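Sketinico hand teleoperation kit, reviewed after a month of soft-furnishing work
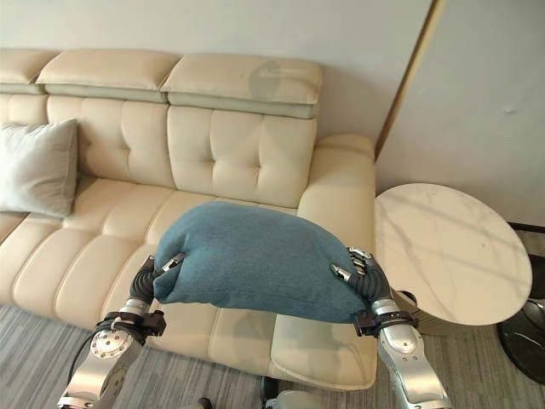 Two-handed hold on the blue-green cushion, just above the seat of the sofa.

The Sketinico kit is a pair of tracked gloves, a headset, a foot pedal and a licence for the recording software. It is sold for driving a two-armed robot with multi-fingered hands, and for saving what the operator does as demonstrations for later training. We bought one set in September to replace the leader arms we had been using, which were accurate but gave the operator no control over individual fingers.

The test task was tidying a sofa. The operator picks up a cushion by both ends, lifts it clear of the seat, carries it to a target position and sets it against the backrest. It sounds trivial and is a fair test of a glove system. A cushion has no fixed shape, it gives no useful edge to line up on, and both hands have to move together or it is dropped or stretched. Rigid objects hide a good deal of operator error. Fabric does not.

Setting up

Allow 70 minutes for the first installation, most of it spent on network configuration. The manual assumes that robot and operator station share a switch and says little about any other arrangement. Ours do not, and Kazue Aoki had to write a short routing note which is now taped inside the lid of the case.

Glove calibration is a sequence of 12 hand poses, each held until a tone sounds. It must be repeated for every operator and, in our experience, after every break in which the gloves come off. Saved profiles exist, but the thumb drifts between sessions enough to matter when pinching. Darcy Petrenko, who has the largest hands of the group, could not get a clean thumb calibration in the medium gloves at all. The large pair is a separate purchase.

Arm calibration is better. The operator stands with elbows bent, presses the pedal, and the robot's arms are matched to that posture. Lifting the foot freezes the robot, so the operator can shift to a more comfortable stance and re-engage. This clutch arrangement is the best part of the product. With the leader arms we regularly ran out of reach halfway along the sofa and had to abandon the take.

Control quality

Finger mapping is good for closing and mediocre for opening. When the operator closes a hand, the robot's fingers follow without visible lag and settle on the fabric evenly. On release, the outer fingers open later than the index finger, and a soft cover can hang on a fingertip as the hand withdraws. The operator learns to open wide, wait, and then pull back along the line of the fingers. That habit ends up in the demonstrations, and a policy trained on them will reproduce the pause. Whether this is a fault depends on how much cycle time matters to you.

There is no force feedback. The gloves buzz when motor current in a finger passes a threshold, and the threshold is adjustable per hand but not per finger. At the default value the buzz came too late for cushions: the fabric was already bunched hard by the time anything was felt. We lowered it by two steps and left it there. Operators still judge grip mainly by eye, from how the fabric gathers at the fingers and how far the middle sags.

The headset view is taken from the robot's head camera and is sharp enough for this. Depth is the weak point. Over a pale sofa, with little contrast between seat and backrest, all three operators tended to release slightly high. Florence Tremblay got round it by lowering until the cushion visibly changed shape against the seat, then opening the hands. We made that the standard instruction and the rate of bad placements dropped at the next session.

Recording

Each take is started and stopped with a double tap of the pedal. A take holds joint positions, commanded positions, glove data and camera streams, all on one clock. We checked the alignment against a flashing lamp and found no reason to complain.

We collected 300 takes and kept most of them. Rejects fell mainly into two groups: one hand lost its grip during the lift, or the operator clutched in mid-carry and left a step in the trajectory. The software can flag clutch events but cannot filter on them, so Shanthi Selvanayagam wrote a script for it. A built-in filter would be an obvious addition.

The review screen is slow. Scrubbing backwards through a take stalls on our machine, and labels can only be added from a drop-down list that has to be edited in a separate text file. Export was uneventful.

Comfort

The gloves weigh little and are warm. After 40 minutes most people want to stop, and the quality of the takes falls before they say so. We now rotate operators at half an hour. The headset strap is adequate. The pedal slides on a hard floor and wants a rubber mat under it.

Compared with the Grastetti arms

The Grastetti leader arms remain more precise at the wrist and need no recalibration between operators. For inserting, screwing or anything else with a tight tolerance I would keep them. They drive a hand as a single open-and-close motion, though, and for cloth and cushions that is a real limit. Our takes with them show the fingers closing past the fabric edge far more often.

Verdict

Recommended for two-handed work on soft objects, with the large gloves included in the order if anyone in the team needs them. Not recommended as the only input device in a lab that also does assembly. The release behaviour of the outer fingers should be fixed in firmware; I reported it with sample takes and received an acknowledgement, but no date.

Good: pedal clutch, even closing of the fingers, reliable timing in the recordings.
Poor: thumb calibration, late opening, review screen, network section of the manual.

Maëlle Turcotte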